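"A mão aprende primeiro, a máquina depois"
Conversa com Jolien Vanhove, da Martens, sobre o que muda quando se ensina um robô a arrumar

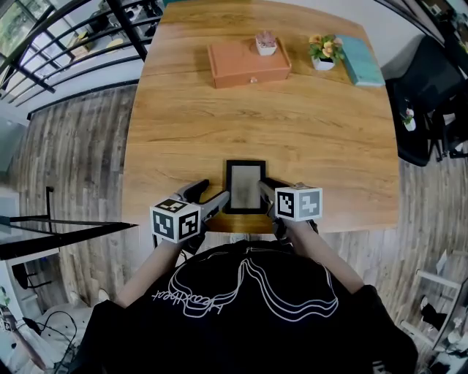
Última alteração: Mar 18, 2024

Jolien Vanhove atende com o telefone preso no ombro. Tem vinte minutos, avisa. Dirige a equipa de preparação de casas modelo da Martens, em Drellasden - gente que passava o dia a pôr vasos, livros e molduras no sítio. Agora parte do turno é feita com uma pinça em cada mão.

"No primeiro dia senti-me ridícula. Pegar numa moldura pequena com aquilo, eu que faço isto com os dedos há anos." E hoje? "Hoje irrita-me menos."

O trabalho é repetir. A moldura, o vasinho da suculenta, o livro azul. Cada pessoa grava 45 repetições por turno, os cubos brancos com os códigos pretos dizem ao sistema onde está cada pinça. O programa chama-se Fidska, foi comprado à Rovon. Em fevereiro chegaram às 1040 gravações, das quais 96 foram para o lixo. "Quase todas minhas, pode escrever."

Cansa? Cansa, mas noutro sítio. Menos costas, mais pulsos. Pediu pausas mais curtas e mais frequentes, demorou a conseguir. "A primeira resposta foi que estávamos sentados, portanto descansados. Sentados com os braços no ar, experimente."

Sobre postos de trabalho fica mais seca. Ninguém saiu até agora. Dois colegas mudaram para a revisão das gravações, um gostou, o outro quer voltar às casas. A empresa prometeu formação a todos. Por escrito? "Por email. Guardei o email."

E o salário? Pausa. Um suplemento pelas horas de gravação, que a equipa acha pouco. Ainda se negoceia.

O que lhe custa mais é o ritmo. Antes arrumava uma mesa a olho, mudava de ideias, punha as flores do outro lado. Agora a ordem vem na folha. "Se me apetece mudar o vaso, não conta, tenho de recomeçar. Percebo porquê. Mas era a parte de que eu gostava."

Os mais novos da equipa adaptaram-se depresa, diz, e já lhe corrigem o ângulo das pinças. Deixa-os corrigir. Em março entra mais uma mesa de gravação e ela ainda não sabe quem fica com o turno da tarde. Chamam-na do outro lado, tem de desligar.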